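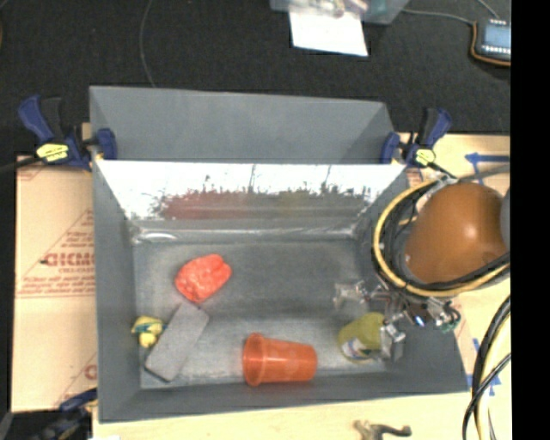 Equipment Plan for the Second Half of the Bin Picking Project
Project report, Arkilside workcell group
Jan 19, 2024

1. What the money is for

Our group was given 3,128 dollars for the whole year. The arm belongs to the department, so the budget only has to cover what goes around it: gripper parts, fixtures, cables, lighting and test objects. This report covers what we still need and what we decided to put off until March.

2. Fingers

Fingertips are our biggest running cost. We order them from Werkstead in packs, and a pack costs 138 dollars with shipping. We plan to buy two more packs before spring break. We looked at printing our own in the department lab, but the soft material was out of stock and the printer is booked by other classes most of the term.

3. Holding the bin

The bin is held to the table with bar clamps. They work and they were cheap, but the handles stand up at the corners and have to be entered in the planner as obstacles. Dekisis sells a low bolt-down bracket set. We asked for a quote and have not received it. If it comes in over 200 dollars we will keep the clamps.

4. Lighting

The inside walls of the bin are shiny and pick up glare and colored reflections from the objects. This makes segmentation worse near the back wall. We compared a diffuser panel with a matte liner. The liner is cheaper, so it goes on the list first. The diffuser stays on the March list.

5. Cables

We need a proper cable sleeve for the arm and a longer gripper cable to go with it. Bansal stocks both. Lead time on the cable is seven weeks, which means ordering it now even though the sleeve can wait. We also want one spare, because a broken cable would stop all testing until a new one arrived.

6. Test objects

No money is set aside here. We use household items such as a plastic cup, and members bring in more from home. The only rule is that each one gets weighed and logged before it goes in the bin.

7. Order of purchase

First: gripper cable and spare
Second: fingertip packs
Third: matte liner
March: sleeve, diffuser, brackets if the quote is acceptable

Anything left after March goes to replacement fingertips.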